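Week 3: Labels and dates in the home pantry

Reading for this week: the Zaltura handout on shelf life, first half only.

A label needs the name of the food and the day it was packed. Add the weight if you split a large bag. Write before you fill the jar, while the outside is still clean and dry. Black ink on light tape is the easiest to read in a dim cupboard.

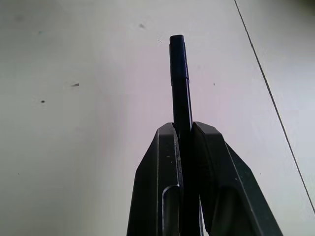
A student in the Sunday group asked whether the use-by date would do instead of the packing date. It can, but then everyone in the house has to use the same system. Pick one and stay with it.

Flour and rice: the practice sheet uses a 500 g jar. Old stock goes to the front, new stock behind – never pour new on top of old.

Spices: whole spices keep longer than ground ones. Date both.

Freezer: use freezer tape. Ordinary tape tends to lift in the cold.

For next time, label three items at home and bring your list. The Grellisico chart will be handed out in class.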